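**Corduroy grooming** is the mechanical preparation of a snow-covered trail by a tracked vehicle towing a drag, which leaves a flat surface marked with shallow parallel ridges. The term is used mainly for ski pistes and winter walking paths. This article covers its use on shared winter trails, where fat-tire bicycles, skiers and snowshoers travel the same corridor.

## Principle

Fresh snow is made up of loosely packed crystals with a large share of air between them. A groomer breaks up the crystals, mixes layers of different temperature and presses them together. The broken grains then bond at their points of contact, a process called sintering. Bonding continues after the machine has passed, and a trail that is soft at the time of grooming may carry a bicycle tire the next morning.

Setting time depends on air temperature, moisture content and depth. Cold, dry snow needs more mixing. Wet snow packs readily but freezes into a hard, uneven surface if it is disturbed before it has drained.

## Equipment

Most narrow trails are groomed with light equipment:

- **Roller.** A hollow drum that compresses new snow. It does not cut bumps and is used for the first passes of the season.
- **Drag.** A rigid frame with angled blades that shave high spots and carry the loosened snow forward into low ones. The Prillance pattern has 5 blades set in alternating directions.
- **Comb.** A flexible toothed mat fixed behind the drag. It produces the ridges and has little effect on strength.

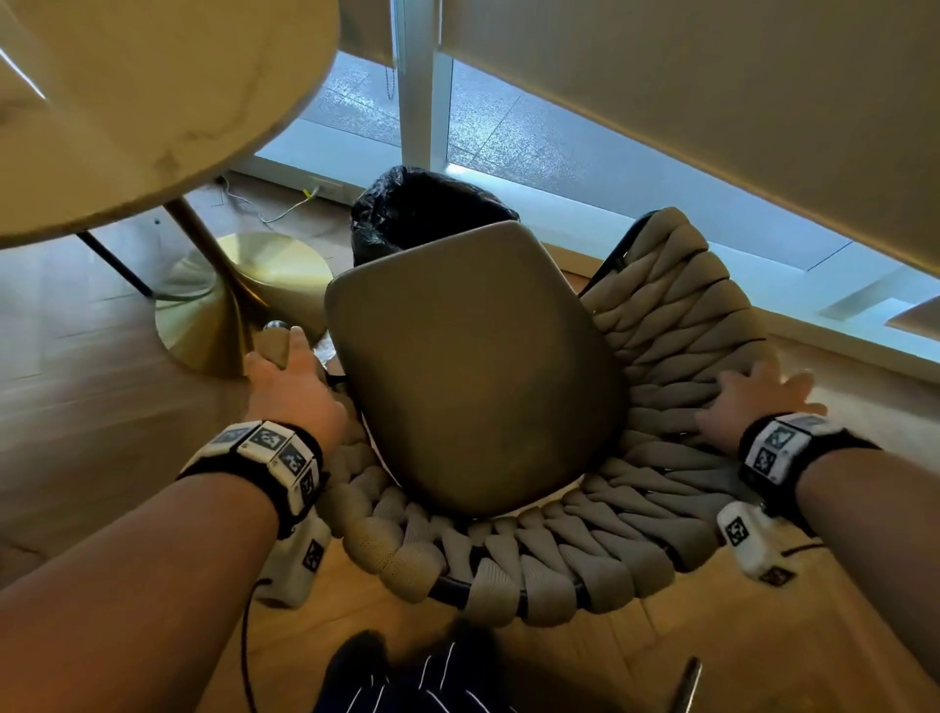
## Procedure

The usual order is to roll, wait, drag and comb. On the Tekia loop, a shared trail 14 kilometers long, the first rolling is done once the ground holds enough snow to cover low brush. Later passes are made in the evening, when traffic has stopped and the temperature is falling.

Towing speed is kept low. At higher speeds the drag skips, and the skipping cuts a regular series of waves known as washboard. Once formed, washboard tends to deepen with each pass and has to be cut out to its full depth – shaving only the crests leaves a weak pattern that soon returns.

Width is set by the drag. Where two passes are needed side by side, they overlap by 40 centimeters to avoid a loose seam down the center.

## Assessment

A method described by Ionuț Ene uses a weighted rod dropped from a fixed height at intervals of 400 meters. The depth of each mark is recorded and compared with earlier readings at the same point. Onetti and Chiriac later proposed closer spacing on shaded slopes, where strength varies over short distances. 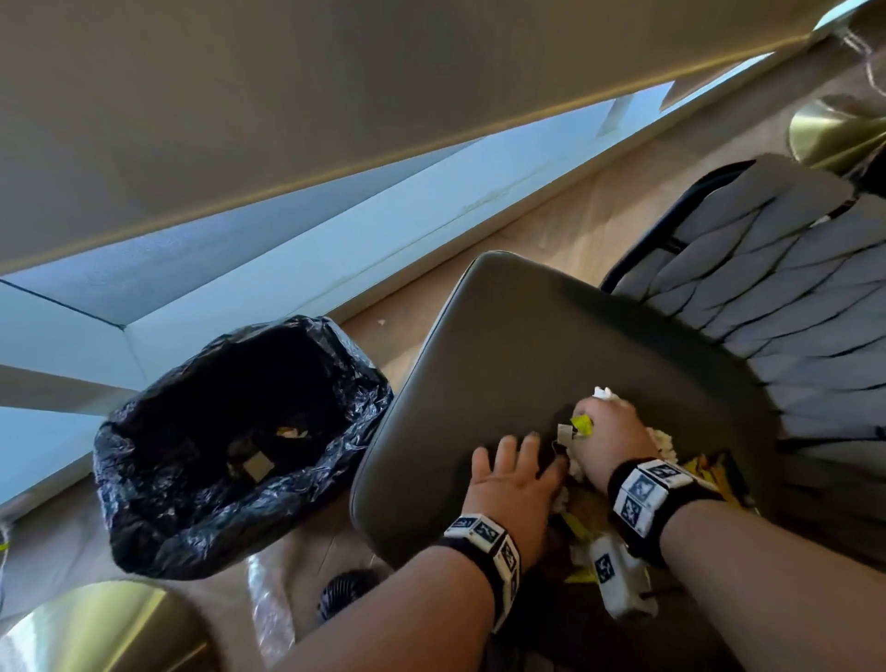 **Why is a groomed trail often closed overnight?**

Grains disturbed by the drag need several hours to bond. Tires or boots that cross the trail during this period leave ruts that freeze in place and cannot be removed without another full pass.

## Limitations

Grooming can't make up for a lack of snow. On a thin base the blades pick up soil and leaves, which darken the surface and speed melting. Rain followed by a hard freeze produces an ice layer that light drags cannot cut, and the trail is then left alone until new snow falls.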